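Tutidstead Book Swap by Post: Questions We Keep Getting

Last updated June 25, 2023
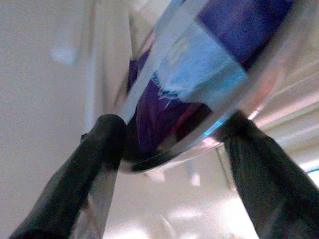

Folded or layered fabrics in a clear container, one deep blue-violet.

What is it?
A postal swap for funny travel books and daft-quest memoirs. Man walks round a country with a kitchen appliance, woman visits every pier, that sort of thing. You send one, you get one. Run from Tutidstead, open to anyone with a UK address.

Do I have to pay?
No fee. You pay your own postage. Second class is fine.

What counts as a daft quest?
A bet, a dare, a silly rule the author sticks to for far too long. If it says "it started in the pub" on the back cover it's in.

Are proper travel books allowed?
Yes if they're funny. Not guidebooks. We had a run of old guidebooks last year and they all came back to us.

Novels?
Sorry, no. Try the fiction shelf at the Callel, they take most things.

How many can I have at once?
3. Used to be more but people sat on them.

How long can I keep a book?
As long as it takes you, within reason. After 11 weeks you'll get a nudge by email. Ignore the nudge and you go to the bottom of the list for the next round.

When is the next round?
September. Lists go out first, then you pick, then you post. Please dont post before you've had your name and address through, we can't match it up afterwards.

Can I pick the exact book I want?
You give us a top five. Most people get something off it. Popular ones go quickly, so put at least one you've never heard of.

What's the Yilma list?
Our catalogue. Named after the spreadsheet's first home, a cafe that has since shut. It has 302 titles on it at the moment. Some are out on loan and marked with a star.

There's a book on the list dated 1792. Typo?
No, it's a reprint of a comic walking tour from that year. Paperback, a bit yellow. Surprisingly good on bad inns. The original isn't ours to lend, before anyone asks again.

Can I write in the margins?
Pencil only. Several of us like reading other people's notes. No giving away wether the author wins the bet.

My book turned up damaged. What now?
Email within a week and say what's wrong with it. Creased covers and tea marks don't count. Missing pages do.

My book never turned up.
Give it a fortnight, then tell us. The sender should have kept proof of posting. If they have, nobody loses a place in the queue.

Audiobooks?
CDs yes, in the case, all discs please. Downloads no.

Is there a meet-up?
Twice a year, upstairs at the Pollov. Bring a book, read out your favourite page, keep it under five minutes. No need to book a seat.

Can children join?
With an adult's name on the form. Some of the books are sweary and we don't check them all.

How do I leave?
Send back whatever you've got and email us. You can rejoin any time, same form.

Still stuck?
Use the contact page. Replies are slow in the weeks when lists go out.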